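# Caderno da oficina: a ponteira, a cara de silicone e o pó na mesa

Segunda entrada sobre a pinça de mão. Quem leu a primeira sabe que o projeto começou em casa, numa mesa de cozinha, e que mudei tudo para a Skumbridge em abril, quando ficou claro que precisava de mais espaço e de ferramentas que não tenho.

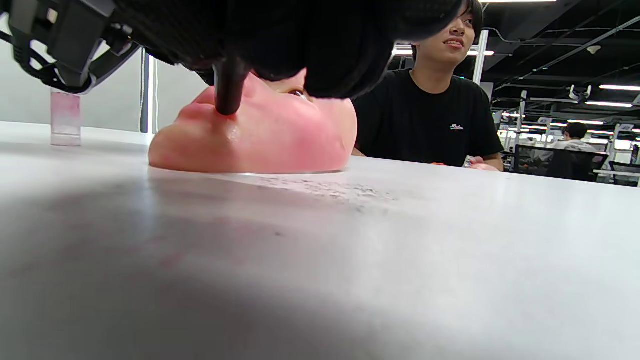
A Skumbridge é uma oficina partilhada: paga-se uma quota mensal, tem-se direito a uma prateleira e a mesa é de quem chegar primeiro. Eu costumo ir ao fim da tarde. Ao projeto dei o nome de Flunon, que não quer dizer nada e estava livre como nome de repositório.

## Em que ponto está

A ideia mantém-se. Quero uma ferramenta que se segura na mão, com a mesma geometria da que um dia irá montada no braço, para poder fazer os movimentos eu próprio e gravá-los. O braço ainda está por montar e vai continuar assim uns meses. Primeiro quero que a parte de mão funcione bem, porque tudo o que estiver mal nela vai aparecer multiplicado depois.

A tarefa que escolhi é simples de enunciar: encostar uma ponta redonda a uma superfície mole, carregar um pouco, parar, levantar. Escolhi-a por três motivos. Não exige agarrar nada, é fácil de repetir e o erro vê-se logo na cova que fica no material. A superfície mole é uma cara de silicone cor-de-rosa, de manequim. Tem relevo, tem zonas mais macias e mais firmes, e pousa na mesa sem precisar de suporte. Experimentei antes com uma esponja e com uma placa de borracha. A esponja cedia demais e a borracha quase nada.

Trabalho sobretudo ao lado do nariz. É a zona mais difícil, porque o relevo muda em poucos milímetros, e se a ponta entra torta escorrega para o lado da boca. Se funcionar ali, funciona na bochecha.

## A ponteira

A primeira ponteira era uma peça impressa, cónica, com a ponta arredondada à lixa. Durou pouco. As camadas da impressão prendiam no silicone e, em vez de carregar a direito, a ponta arrastava a pele. Nas gravações isso aparecia como um salto lateral no fim de cada toque, e perdi duas tardes a procurar o erro no código antes de olhar para a peça com atenção.

A atual é uma vareta preta, fina, cilíndrica, com a ponta redonda, que sai para baixo do corpo da pinça. Desliza bem quando tem de deslizar e fica quieta quando carrego a direito. Está presa por um casquilho com um parafuso de aperto lateral. Este parafuso é o ponto fraco: se o aperto demais, a vareta fica ligeiramente inclinada; se o aperto de menos, sobe quando faço força. Marquei a posição com um risco de lixa, que serve para voltar sempre ao mesmo comprimento.

O comprimento conta mais do que eu pensava. Com a vareta curta, o corpo da pinça tapa a zona de contacto e trabalha-se às cegas. Com a vareta comprida vê-se melhor, mas qualquer tremor do pulso chega à ponta aumentado. Fiz uma série com cada comprimento e fiquei com o intermédio. Não é uma escolha elegante.

## Peso e correia

A pinça é grande e preta e parece mais pesada do que é. Mesmo assim cansa. Nas primeiras sessões segurava-a só com a mão e, ao fim de uma hora, os toques já não eram iguais aos do início. Juntei-lhe um suporte com correia, que passa parte do peso para as costas da mão. A correia é de uma mochila velha, com a fivela original.

O resultado foi bom, com uma reserva. A mão fica mais presa e custa mais rodar o pulso para chegar ao outro lado da cara. Para já resolvo virando a cara de silicone na mesa, o que obriga a registar a orientação em cada sessão. Tenho uma coluna na folha só para isso e já me esqueci de a preencher mais do que uma vez.

Também mudei a ordem por que visto a coisa. Antes apertava a correia e depois ligava o cabo. Agora ligo primeiro o cabo, prendo-o com um velcro ao longo do suporte e só depois meto a mão. Evita puxões no conector, que é pequeno e está soldado por mim, ou seja, mal.

## As sessões

Uma sessão são 23 toques. O número vem da primeira folha que imprimi, que tinha 23 linhas, e ficou. Depois de cada sessão paro, limpo a ponta com um pano seco e vejo os dados por alto antes de continuar. Se houver um salto ou um buraco na gravação, deito fora a sessão inteira. No princípio tentava aproveitar os toques bons, mas dava mais trabalho separá-los do que repetir tudo.

O objetivo desta fase é chegar aos 500 toques válidos. O objetivo a sério, para treinar alguma coisa que valha a pena, são 3000, mas isso fica para quando a parte mecânica estiver fechada. Não faz sentido gravar 3000 toques com uma ponteira que ainda vou trocar.

O movimento, tal como está escrito na folha:

1. Ponta parada no ar, por cima do sítio.
2. Descida lenta até encostar.
3. Carregar até se formar uma cova pequena.
4. Contar até 5 em voz baixa.
5. Levantar a direito.

O passo 3 é vago e é aí que está a maior parte da variação. Não tenho sensor de força. Já encomendei uma célula de carga pequena, mas para a montar tenho de redesenhar o casquilho, e quero fazer isso só uma vez. Até lá é a olho.

## O pó

Um problema parvo que me ocupou mais tempo do que devia: o silicone suja-se e suja tudo. O material agarra qualquer coisa que ande no ar, e numa oficina anda muita coisa no ar. Passei-lhe pó de talco para lhe tirar a pegajosidade. Resulta na cara, mas o talco cai para a mesa, mistura-se com a sujidade e deixa uns riscos cinzentos no tampo branco. Além disso há umas manchas rosadas que ainda não consegui tirar. Experimentei álcool e saíram em parte.

O bloco de acrílico transparente que uso como referência vertical também apanhou um tom rosado na metade de cima. Para referência serve na mesma. O que me interessa nele é a aresta: ponho-o de pé junto ao lado mais afastado da mesa e fico com uma linha direita para comparar a inclinação da vareta quando revejo as gravações. Pensei em usar um esquadro metálico, mas o acrílico não risca o tampo e não cai com tanta facilidade.

A regra na Skumbridge é deixar a mesa como se encontrou, por isso agora levo uma folha de cartolina para pôr por baixo quando aplico o talco. Aplico-o numa ponta da sala, espero um bocado e só depois levo a cara para o sítio de trabalho. Reduziu o problema, não o eliminou.

## Luz e mesa

O tampo branco tem vantagens e desvantagens. A cara destaca-se bem, e a linha de sombra na base ajuda a perceber se está bem assente. Por outro lado, o branco reflete as lâmpadas compridas do teto e o próprio silicone tem algum brilho. À volta do ponto de contacto aparece um reflexo que se desloca quando carrego. Quando tentei seguir a cova automaticamente nas gravações, o programa seguia o reflexo.

Tentei três coisas:

- mudar de mesa, para o lado da parede clara. Melhorou pouco;
- pôr mais talco. Tira o brilho, mas volta o problema do pó;
- ignorar o reflexo e seguir a ponta da vareta, que é preta e contrasta com o rosa. É o que estou a usar.

A terceira devia ter sido a primeira. A ponta é o objeto mais fácil de encontrar na gravação toda.

## O que disse a Ewurabena

A Ewurabena Yakubu, que montou a fresadora da oficina e percebe muito mais de mecânica do que eu, esteve a ver o casquilho e fez duas observações. A primeira é que o parafuso lateral devia ser substituído por uma pinça de aperto concêntrica, como as das fresadoras pequenas, que centra a vareta ao apertar. A segunda é que estou a tentar corrigir com o pulso uma folga que é da peça. Pegou na ponta da vareta, abanou-a e mostrou-me a folga, que eu nunca tinha sentido porque só lhe pegava pelo outro lado.

Encomendei o material na Agbenyega, que tem loja física em Cekville e deixa levantar ao balcão. Compro lá a parafusaria e as barras de alumínio. A pinça concêntrica mais pequena que tinham é um pouco larga para a vareta, por isso vou ter de fazer uma manga. É uma peça de torno, simples, mas nunca fiz nenhuma tão pequena.

## A seguir

Por ordem:

- tornear a manga e montar o aperto novo;
- repetir uma sessão com a ponteira antiga e outra com a nova, no mesmo dia, para comparar;
- desenhar o casquilho já com espaço para a célula de carga, mesmo que ainda não a ligue;
- refazer a solda do conector, ou pedir a alguém que saiba soldar.

Os ficheiros do suporte estão no repositório. Os do casquilho não, porque vão mudar e não quero que alguém imprima uma versão que já sei que tem folga. Quando a manga estiver feita ponho lá as medidas.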